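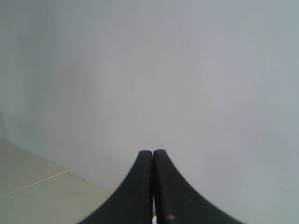
Keeping Bread Fresh: Does What You Store It In Matter?
Final project report, Food and Everyday Science
Levente Fodor
Handed in 15th June

Why I picked this

My family throws away a lot of bread. We buy a big round loaf from Pintér, the bakery at the bottom of our street in Jastbridge, and we eat the first half like wolves, and then the second half sits there until it could be used as a doorstop. My grandmother keeps hers in a cloth bag and swears by it. My mom uses the fridge. My uncle leaves his cut side down on the board with nothing over it at all and says everybody else is being fussy. They have been having this argument at every holiday I can remember (last December it went on right through dessert), so when we were told to choose a question from our own lives I already had one.

My question was: which way of storing a loaf keeps it nice to eat for longest?

I should say what I mean by "nice to eat", because my first draft got sent back for being vague on exactly this. I mean soft enough inside that you'd eat it plain, with a crust that still has some bite, and no mold. Those three things don't always go together, and that turned into the most interesting part of the project for me.

What I read first

I had always thought that stale bread was just dried out bread. It partly is, but there is more going on. When bread is baked, the starch in the flour soaks up water and goes soft and kind of messy. As the loaf cools and sits around, the starch slowly goes back into a more orderly, crystal-like form and the crumb gets firm. The word for this is retrogradation. It can happen even if the loaf doesn't lose any water, so wrapping bread up tight doesn't stop it.

The part that surprised me most was about the fridge. Starch firms up faster at fridge temperatures than it does on the counter. The freezer is different, since the water is frozen and everything pretty much stops. So before I started I already suspected my mom was going to lose, and I had to be careful not to root against her while I was scoring!

Mold is a separate problem. It likes moisture and still air, so a bag that keeps the crumb soft can also be a very nice home for mold. The crust works differently again. It goes leathery when water moves out from the middle of the loaf and can't escape, so a plastic bag ruins the crust even while it's helping the inside.

What I did

I tested five kinds of storage:
A plain paper bag, the one the bakery gives you
My grandmother's cotton bag
A Nudora bag, a waxed cloth bag you can buy at the kitchen store
A Drollora box, a plastic bread box with a little vent in the lid
The fridge, in an ordinary plastic bag

I left out my uncle's method, and I'm sorry about that now. He has brought it up several times.

All the bread was the same white country loaf from Pintér, bought the same morning and left to cool all the way before I put anything away. The lady at the counter was very patient with me and even let me choose loaves that looked the same size. I kept everything except the fridge bread on the same shelf in our pantry, away from the window.

For the softness test I cut 40 slices in total, spread evenly over the storage types and the days, using my dad's slicer so they came out the same thickness. I put each slice on a plate and set a jar of coins on it (the same jar every time), waited while I said the alphabet, then took it off and measured how deep the dent was with a ruler. A soft slice gives a deep dent and a firm one hardly gives any. I know this isn't a lab method. I tried squeezing with my thumb at first and gave up after a few tries, when I noticed I was pressing harder as I got hungrier.

For weight I used the kitchen scale, morning and evening, to see how much water each loaf was losing. For mold I just looked, under the bright lamp.

Then there was the tasting. I set up a table at the school open evening and nearly 50 people tried the bread. They got small squares marked only with colored toothpicks, and they had to say whether they would eat each one plain, would eat it toasted, or would leave it. Of the answer cards, 40 were filled in properly. The others had missing answers, or drawings, or in one case a full review of my shirt, so I only used the good ones.

What I found

The fridge came last for softness, and it wasn't close. By the second day the fridge slices hardly dented. They hadn't lost much weight either, so the water was still in there, and it fits with what I'd read about starch. I thought this was the neatest result of the whole thing. The bread felt dry but wasn't really dry!

The paper bag loaf did well on day one and had the best crust by far. After that it went downhill fast. It lost more weight than any of the others, and by the end I could knock on it.

The cotton bag was a bit better than paper all the way through, but less than I expected from how my grandmother talks about it. When I told her this she said I'd folded the top wrong. I asked her to show me and it's true that she folds it over twice and tucks it under the loaf, where I had just pulled the string. So maybe the cotton bag deserves another go.

The Nudora bag and the Drollora box were the two best for softness. The box was a little ahead on the dent test, but the crust in it went chewy, and it was also the first place I saw mold, a small greenish spot on the bottom of the loaf. The waxed bag stayed clean for the whole test and the crust was somewhere in between. People at the tasting liked the waxed bag bread best for eating plain. Almost everybody was fine with the fridge bread toasted, which makes sense, as heating undoes some of the firming for a while.

What went wrong

Quite a lot. My brother ate part of the cotton bag loaf in the middle of the test, so I had to buy a replacement and start that one over. This means the cotton bag results come from a different batch than the rest, and the weather had gotten warmer by then too.

The dent test also depends on where the slice comes from. Slices near the end of the loaf have more crust holding them up and dent less. I only figured this out partway through - after that I used middle slices only, but some of my early numbers are probably too low.

I also did the complete test just 2 times, and that's not many. If the two rounds had disagreed I wouldn't have known which to believe. They mostly agreed, except on the cotton bag, and see above about my brother.

And the people at the open evening were mainly parents who had come straight from work with no dinner. I think they would have been kind to nearly any bread.

What I'd do next time

I'd like to try the freezer properly, slicing the loaf first and toasting from frozen, and compare that to fresh. I'd also try a rye or a sourdough loaf, as those are supposed to keep longer and the order might change. The owner at Pintér told me their dark loaf is better on the second day than the first, and I would love to test that with the coin jar.

I'd get somebody else to put the toothpicks in, too. I knew which color was which, and I caught myself watching people's faces when they reached for the blue one.

And I would include the cut side down method. It costs nothing and it's what one member of my family does every day of his life.

Thanks

Thank you to the bakery for the loaves they sold me at the end-of-day price in the morning, to my dad for the slicer, and to everyone who filled in a card. My mom has moved our bread out of the fridge. She says it's to make room for other things.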